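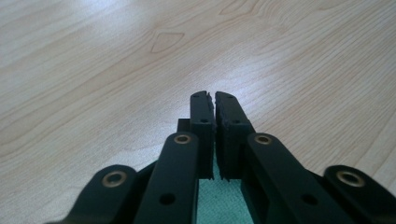

July 23, 2018

I have been promised a "care-free" wooden table three times in my adult life, and I've stopped believing in the phrase. A table is a thing you put plates on. If it's wood, it will stain, dent and fade, and whoever sells you the bottle that stops all this is mainly selling you a bottle.

The latest promise came from Sellow, where we bought the new dining table in the spring. Pale wood, long wavy grain, one spot where the lines close up into a sort of teardrop. I'll admit I like the teardrop. It was the reason I stopped walking and looked at the price tag, so I suppose it earned its keep for the store. What I didn't like was the speech that followed. The table needed the starter kit, the starter kit needed topping up, and the warranty on the finish seemed to depend on my having bought both.

I asked what the finish was. Oil, he said. Then he went to check and came back with "an oil-based system." I asked what was in the system and got a leaflet.

The leaflet has a lot to say about nourishing. Wood doesn't eat. The tree has been dead a good while by the time it gets to my dining room, and I would like to see one piece of evidence that a board feels better after a lemon-scented wipe. A finish can wear thin, fine, and then you put more finish on. That's maintenance, and I have no quarrel with it. I object to being made to feel like a neglectful parent over furniture.

So I did my own test, such as it was. I split the table down the middle. The window end got the Sellow kit, applied exactly the way the leaflet wanted, with the special cloth and the waiting time. The kitchen end got a damp rag with a drop of dish soap, followed by a dry rag. We ate at both ends, spilled at both ends, and I moved the fruit bowl over every few days so it couldn't be blamed for anything.

After two months I can't tell the ends apart. I've looked in the morning and at night. I've run my hand down the length of it with my eyes shut, which got me some remarks from the rest of the household. The window end smells faintly of lemon for a day after treatment and that's the whole difference I can report.

Is that science? No. One table, one family, and the window end gets more sun, so maybe the kit is heroically holding off damage I can't see. I doubt it, but I can't rule it out.

While I'm complaining: coasters. We have two sets, one cork and one felt. The felt ones were from Clakska and were supposed to be the gentle choice. They soak up the drips from a cold glass and then sit there holding the water against the wood, which seems to me the exact opposite of the job. The cork ones are ugly and they work. I've moved the felt ones to the bookshelf, under a plant pot that doesn't leak.

The other thing I don't buy is the business about shine. Every wood care page I read warns about "uneven sheen," and of course it looks uneven – light bounces off a tabletop in one place and not in another. Walk around to the other side and the bright patch walks with you. I spent an evening buffing at what I was sure was a worn spot before I thought to switch the lamp off. Gone. The Fankhauser polish I'd used on it is still in the cupboard if anybody in Grandcombe wants most of a bottle.

A few people have asked whether pale wood was a mistake with kids and tomato sauce. Ask me in a couple of years. So far the sauce has come off with the rag, and the one ink mark went with the rag and some patience. Crumbs show less than they did on the old dark table, and dust hardly shows at all, so I've been wiping it less often, kit or no kit.

The refill for the starter kit is due next month, according to the leaflet. I'm going to skip it and keep using the rag at both ends through the winter. If the window end goes gray I'll post about it and eat my words, at the kitchen end.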